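Mailing bags, crates and the packing table: what works for me

I've been selling secondhand kids' clothes and fabric scraps out of my garage for long enough now that the mailing end of it runs pretty smoothly, but boy, it didn't start that way. My first winter I packed on the ironing board. Things slid off. I once sent a woman in the next state a very nice wool vest with my own reading glasses folded up inside it (she mailed them back, bless her).

So these are my tips for anybody who sends out or takes in a lot of those plastic mailing bags. Most of it works just as well if you only do it in December.

Start with a crate. Soft parcels don't stack, they slump, and if you pile them on a table they'll creep off the side while you're looking for the tape. A plastic crate with stiff walls keeps them corralled. I like a bright color because I can spot it from the door with my arms full. Mine came from a hardware place called Grevholm that was closing down, and I wish I'd bought the whole stack.

Crumpled bags are fine, by the way! I used to smooth every single one flat with my hands before it went in. Total waste of an evening. The only part that has to lie flat is the label. 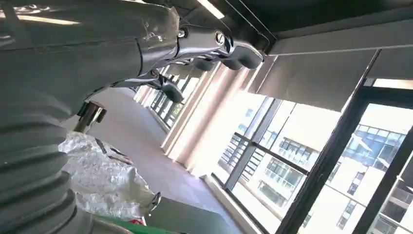
Birutė Grīnberga: I have to stick up for smoothing, at least a little. If you press the air out before you seal the bag, you'll get nearly twice as many in a crate, and they don't pop open when somebody drops one. I sit on mine. Also, please tell people to put a slip with the address inside the bag too, in case the label comes off in the rain.

Okay, Birutė, you win on the air. I tried it with a batch of 13 sweaters and they all went into one crate with the lid on. Press before you seal, then leave the wrinkles alone. And yes to the slip inside. I cut mine from the backs of old envelopes.

Now, labels. Stick the label on the biggest smooth area you've got and keep it clear of the flap and the side seams. If the bag is stuffed so full that there isn't any smooth area, you need the next size up. I keep two sizes on hand and that covers nearly everything except coats. Don't run shiny tape over the bars on the label either, the glare can make them hard to scan. Tape around the edges if you must.

Once a bag is labeled, it goes in the crate label up. Every time, even when I'm tired. When I get to the counter with a full load I can just lift them out one after another and nobody has to flip anything over.
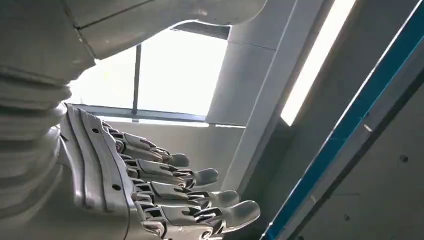
Give yourself more table than you think you need, too. I work left to right: waiting parcels on the left, a clear patch in the middle where the one I'm handling gets its turn, and done ones on the right. The middle stays clear. No coffee, no scissors, no phone. I put a strip of masking tape down to mark off my patch, and it looks silly, but my husband has quit leaving his mail there.

A dark tabletop is a real help if your bags are white. I painted mine with leftover porch paint, 60 cents at a yard sale, and now I can find a white bag or a label backing right away. On the old pale table I was forever throwing out things I needed. Two coats, and let it cure a good long while or the plastic will stick to it. Ask me how I know.

For measuring, I glued a sewing tape along the front edge of the table and another one up the left side. Lay the parcel in the corner where they meet and you've got both numbers without hunting for a ruler. Amber Ellwood, who taught me to quilt, does the same on her cutting table, so I can't claim it.
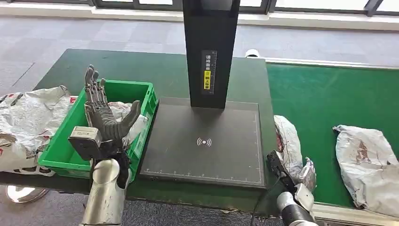
Don't fill the crate past the rim. It's tempting, I know, when there are only a couple left, but the top ones slither out and end up behind the freezer. Start a second crate. And lift with the load close to your belly, those soft bags weigh more than they look once you've got a few dozen together.

As for the bags that come IN, slit them along the short end with scissors and stop ripping them. A neatly opened bag can go out again turned inside out, as long as it's the kind with a plain inside. I keep the good ones folded in thirds in a shoebox. The torn ones line the little trash can in the bathroom, and I stuff a few into my boots in June when I put them away for the summer.

If the old label won't peel, warm it with a hair dryer on low for a bit and pull slowly from one corner. Too hot and the bag shrivels up like bacon, so keep the dryer moving. If it still won't budge I just stick the new label right over it, making sure it covers all of the old one, bars included.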